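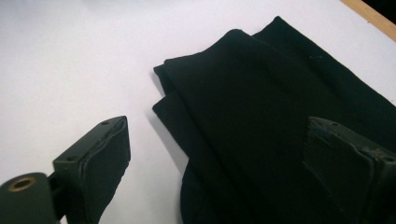 Washer stops mid-cycle and won't spin -- my running log

4 min read

Putting this up because the last person with my problem on here never came back to say how it ended, and I read that whole thread twice hoping. So this is everything I tried, in order, including the dumb bits.

Machine is a Coltard front loader, bought second-hand, works out to be eight years old going by the sticker inside the door. It's on the ground floor laundry, standpipe drain, cold tap only.

What it does

Runs fine through the wash. Gets to the first rinse, pumps for a bit, then sits there with 17 minutes on the display and never moves. No error code for ages, then eventually E30 and three beeps. Door stays locked. If I turn it off at the wall and wait, the door lets go and I get a drum of sopping clothes and a wet foot.

Try 1: the filter

Obvious one, I know. Little flap bottom right, towel down, baking tray under it. Got a hair tie, a five cent piece and a disgusting amount of grey fluff. Was very pleased with myself. Ran a rinse and spin with nothing in it and it went right through, so I closed this ticket in my head and put a full load of darks on. Stopped at 17 again. Grr.

Try 2: smaller loads

Someone on the Wirport boards reckoned mine was an unbalanced load thing, that it tries to spread the clothes out, gives up, and sulks. So I did a week of half loads, mixing heavy stuff with light. It was better! Four out of six finished. But two didn't, and one of those was only T-shirts and pillowcases, so I don't buy it as the whole answer.

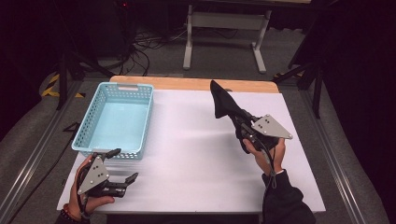

The other thing that bugged me about the balance theory is that an unbalanced drum should at least try to spin. You'd hear it wind up, thump a bit and back off. Mine never gets that far. It hums for a few seconds, clicks, hums, clicks, and that's your lot.

Try 3: drain hose

Pulled the machine out on Tuesday night (by myself, do not recommend, my back is still cranky). The hose was jammed a long way down the standpipe and had a kink where it goes behind the cabinet. Manual says the end should sit no lower than 58 cm off the floor and mine was well under. Straightened it, clipped it up where it belongs, levelled the feet while I was back there.

Result: drains faster, no question. Still got E30 on the second load after.

Try 4: the pump

By now I was fairly sure it was the pump. With the filter out and a torch you can see the little impeller, and when I poked it with a wooden skewer it turned but felt gritty and had heaps of wobble. A genuine one was silly money so I ordered a Trudach, which is listed as a match for my model. Came in 2 days. Two plugs, three screws, one spring clamp that I said some words to. If your clamp is the flat sort, get proper pliers first, I used the wrong ones and took skin off a knuckle.

The old one had a crack in the housing behind the impeller that you'd never spot from the front.

Where it's at now

Nine loads since, all finished, no code. It's also a lot quieter when it empties, I'd forgotten it wasn't meant to sound like a blender. I'm leaving this open until the end of July in case it comes back.

One leftover question if anyone knows: the new pump has a slightly different plug colour to the old one, Lebrun's parts diagram shows both under the same number. Fits snug and works. Is that just a newer batch, or should I be worried about it?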